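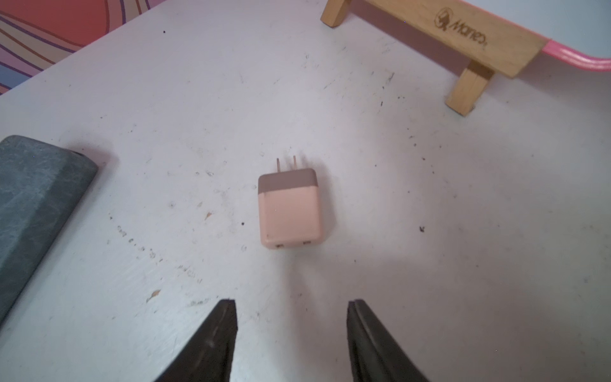 Skelgate Renters Board > Leases and Deposits

Thread: Landlord wants us to sign a renewal eight months early??

marrowfat_jen
Hi all, long time reader, first time I've needed to ask anything. We rent a three bedroom on the Hirbridge side of town, been here two years, never late with the rent. Yesterday we got an email from the management company (Santoso) saying we need to sign our renewal by 26th March or they'll "begin marketing the property." Our lease runs until the end of November! So they want us to commit to another full year when we've barely started this one.

The rent would go up $80 a month, and there's a new line saying the tenant is responsible for "all routine exterior maintenance," which I take to mean the gutters and the big hedge along the driveway. Right now they send a crew for that.

Has anyone dealt with this? Do we have to answer? My husband says ignore it and I'm a wreck about it because we like the house and the kids' school is a ten minute walk.

porchlight
Your husband is right. You have a signed lease through November and they can't do anything to it because you didn't reply to an email. Go look at your current lease and find the part about renewal notice. Mine says 60 days. If yours says something like that, they're just hoping you'll panic.

Henok Chala
I'm going to disagree with porchlight a little. They can't touch the current lease, true, but they can line somebody else up for December if you don't give them an answer, and some of these companies really will. I lost a place in Coron Heights that way. Two bedrooms, garage, fenced yard, and I was paying way under what everybody else on the street paid. I ignored three emails and then there was a guy measuring the windows.

So I'd answer. I wouldn't sign, but I'd answer.

porchlight
OK but were they allowed to show it while you were living there? In mine they have to give 24 hours' notice, and only in the last two months.

Henok Chala
They gave notice. It was all by the book, I just hadn't read the book.

tubbs70
What's the rent now, if you don't mind me asking? $80 on top of $1,200 is a different conversation from $80 on top of $2,500.

marrowfat_jen
We're at $1,640, so it would be $1,720. The house next door (same layout but no garage) was listed over the winter for $1,795, and I think it went pretty fast. So the money isn't even the part that bugs me, it's the hedge! That thing is taller than the garage. I'm five foot two.

Found the lease by the way. It says either side has to give 70 days before the end date. So that puts us in September, if I'm counting right?

porchlight
September, yes. So you have all summer. Told you!

Hafiz Pelupessy
I manage a few houses myself (not in Skelgate and not for Santoso, so don't throw things). Early renewal letters are pretty normal now. The owner wants to know if they'll have a vacant house over the holidays, which is the worst time to fill one. December is dead. That gives you more leverage than you think, Jen.

What I'd do is write back something friendly, say you love the house and would like to stay, and that you'd sign early if they take the exterior line out. If you want to push, ask them to split the increase too. Forty dollars now sounds a lot better to an owner than an empty house in December.

Also ask what "routine exterior maintenance" means, in writing. I've seen that phrase used for mowing and I've seen it used for repainting a porch.

tubbs70
Of course the manager says to sign early lol

Hafiz Pelupessy
Ha, fair. But I said sign early IF they give you something for it. If they won't move on anything, then sure, sit tight until September.

dottie_in_unit_b
Please don't take on the hedge. My sister had the same clause and the first year it was fine, then a limb came down on the neighbor's fence and she got a bill for $268. She fought it and they took it out of her deposit anyway. Maybe she could have won if she'd gone to small claims, but she was moving with a baby and just let it go.

If they insist, at least get a lower rent for doing the work.

porchlight
Was it a hedge limb or a tree limb? Because I'd say a tree isn't routine anything.

dottie_in_unit_b
Tree. But the clause said "trees, shrubs and hedges" so they got her on that. Jen's sounds vaguer, and I don't know if vaguer is better or worse.

Henok Chala
Worse, in my opinion. Whoever holds the deposit gets to decide what it means.

porchlight
I'd say better. Vague wording usually gets read against whoever wrote it. I'm not a lawyer, but that's what the tenant clinic told me when I had a thing over carpet cleaning.

marrowfat_jen
Thank you all so much, I feel a lot calmer. I wrote to them this morning, pretty much what Hafiz said - we'd like to stay, we'll sign now if the exterior line comes out, and could they meet us halfway on the increase. My husband thinks I gave in too easy, but he also thinks he can do the hedge with a kitchen stool and his dad's old clippers, so.

Will post when I hear back.

tubbs70
Take pictures of the hedge and the gutters now, with dates. Whatever happens.

marrowfat_jen
Good idea, doing it after dinner.

marrowfat_jen
Update! They came back with $60 instead of $80, and the crew stays on for the hedge, but they want us to do the gutters. It's a one story house and we already have a ladder. Is that a decent deal, or should I ask for the gutters too?

Hafiz Pelupessy
Decent. Make sure the new lease says gutters and only gutters, and read the whole thing again before you sign. Sometimes the old wording gets left in further down.

porchlight
I'd still wait for September, but it's your house. Check the deposit amount hasn't gone up with the rent, they like to slip that in.

marrowfat_jen
Oh, I hadn't even looked at the deposit. Going to check now.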